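Privamholm firms told to publish what they give back

21 October 2023

Businesses in Privamholm with more than 88 staff will have to say in writing what they do for the town, under a local charter agreed last night. First reports due in March.

The charter isn't law. Firms sign up or they don't. But the town council says it will look at who has signed when it hands out contracts, so most of the bigger names are expected to go along with it.

Already in: Zilum, the packaging maker, and Mollah, which runs the depot by the ring road. Ukport has asked for more time. A spokeswoman, Gertraud Ruchti, said the firm backed the idea but wanted to see the wording on waste and noise first.

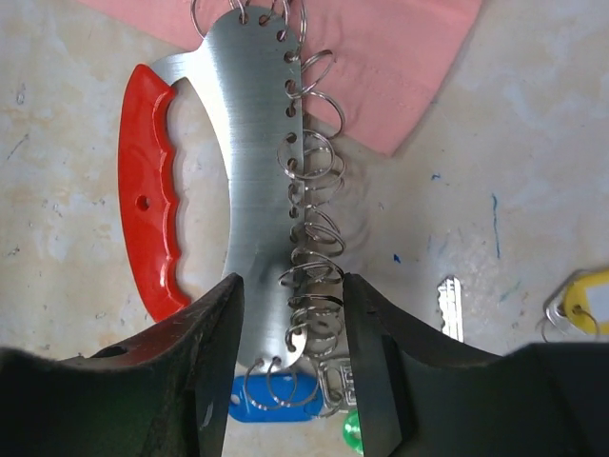
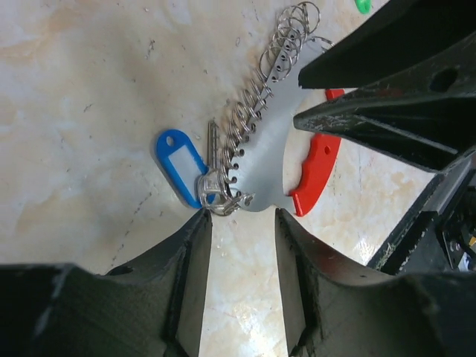 Key holder with red handle and blue tag

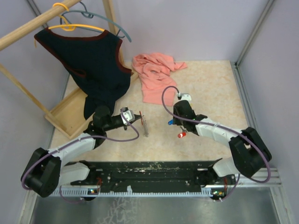
Signing means three things. A yearly statement on pay, waste and local hiring. A named person for complaints. And a reply to any resident who writes in, within 34 days.

That last one caused the row. Aitana Goicoechea, for the smaller employers, said it was fine for a company with an office full of staff, less so for a workshop that grows past the limit one summer and gets caught. She wanted the bar set at 200. Lost the vote.

Esi Asamoah, who drafted the text, said firms had been "left to mark there own homework" for years. A survey of 622 households in the spring put lorry noise top of the list of gripes, with jobs for school leavers second.

No fines for missing the deadline. Names of late firms go on the council website, and thats it for now.

Copies of the charter are at the library desk. Comments on the wording to Jennylyn Catacutan at the town hall, who is also taking late sign-ups.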